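Home-built grippers: the pads are on

The Brelldale shared workshop has finished the second round of its hand-held gripper build, the project Latifa Salem wrote up in February. The linkages are the same design as before. The finger pads are new. They are cast from Plestix in a two-part mold and have a raised texture on the gripping face, and they are blue because that was the pigment on the shelf.

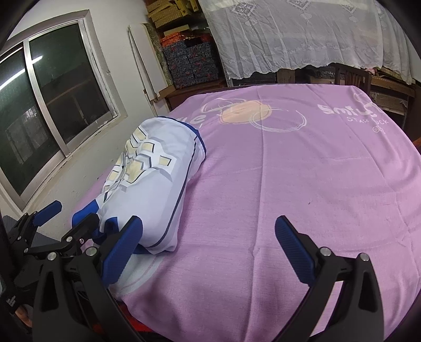 Parts for the first tool came to 342 dollars, and most of that went on bearings and the camera. The second cost less, as we cut the arms ourselves and bought the screws in a box of 100. If you are building from the Skument drawings, check the pivot holes before you print. Ours came out tight and had to be reamed by hand.

The software side is slower going. Latifa's log stood at 1,013 clips on 8th November, and the target is 3,000 before we try training anything on the Mansour arm in the back bay. Cups and blocks went quickly. Cloth is the hard part, and so far the pads do better on thick seams than on thin sheeting.
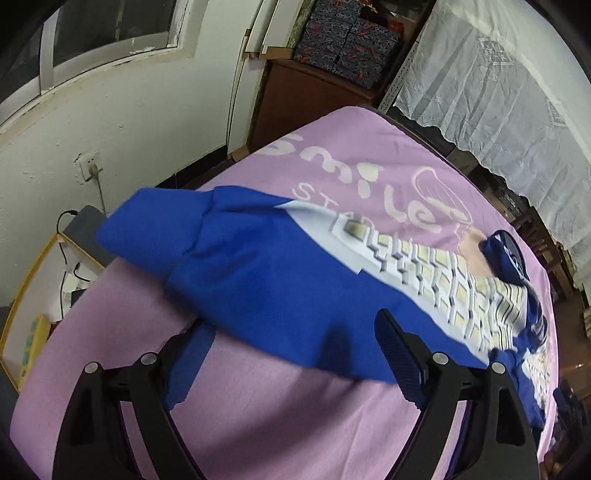
Clothing is the next section of the task list, and we would like more variety in it. Plain, single-color items are easy to label but don't give the model much to work with. Something like the blue garment with the pale yellow block print is more useful, because the pattern bunches into stripes where the cloth gathers and the folds are harder to trace. Checks and large prints are both wanted, in any size. Leave them in the bin by the laser cutter with your name on a tag if you want them returned.

The drawings for the new pads are in the shared folder, along with the mold files. Bring your own gloves if you plan to cast a set.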